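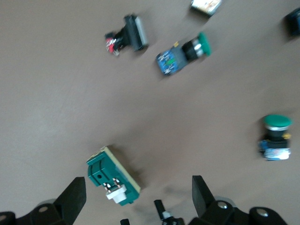 I had a list of sensible questions for Fadwa El-Sayed and I lost it on the bus, so we started with the walrus.

If you've not met him, Ngubane is the walrus who runs the post office in Meltside, the slushy little town where all of Fadwa's stories take place. He can't read. He delivers every letter by smell, and he gets it right except when there's been fish for lunch (there has always been fish for lunch). I've been reading these stories to my niece for two years and I still do his voice wrong, according to my niece.

"What voice do you do?" Fadwa asked, before I'd even got my coat off.

I did the voice. It's sort of a foghorn with a cold.

"No," she said, very kindly. "He's much more shy than that. He talks like a person asking for a second helping in somebody else's house."

So there you go, I've been corrected by the author as well!

Fadwa started making up Meltside for her sister's kids, on long drives, and the rule was that whoever was sitting in the middle seat got to pick the animal. That's how she ended up with a town that has a walrus, a heron, 40 identical hedgehogs and a moose named Reneo who is afraid of his own antlers. "I would never have chosen a moose," she said. "They don't fit through anything. I spend half of every story getting him out of a doorway."

I asked about Reneo's aunt, who is mentioned all the time and hasn't turned up once. Is she coming?

"She's on her way. She's been on her way since the first book. She took the scenic route and then she got interested in cheese." Fadwa laughed so hard at this that she had to put her cup down. "I do know where she is. My nephew has a map. He's much stricter than I am about it, and if I move a bridge I hear about it."

The new one is called Troltton, after the town across the bay, where everything is exactly the same as Meltside except that people there walk backward and are snooty about it. It has a feud in it, over a bucket. I loved the bucket. I read most of it in the bath and let the water go cold, and I won't tell you who had the bucket the whole time, but I did say "oh, you stinker" out loud to a heron.

She writes in the mornings at the kitchen table and reads everything aloud to the dog, who leaves if it's boring. Troltton went through a lot of dog. The first draft had a chapter about the history of the bay that ran to 2,930 words, and the dog went and stood in the yard. "It had a treaty in it," Fadwa said. "I was so proud of the treaty." It's down to one line now, on page 61, and it's about a sandwich.

Did she ever want to write something serious?

"I think a moose stuck in a doorway is pretty serious. Ask the moose." Then she thought about it for a while, picking at her muffin. "My dad used to tell us stories where nothing got fixed. The donkey was still lost at the end and we all went to bed. I liked that. I lay there and worried about the donkey, and I made up where he'd gone."

I asked her where he'd gone.

"Meltside," she said. "He's in the second book. He works at the bakery, at the back. He only has the one line."

I went home and looked it up. He says, "Mind the tray."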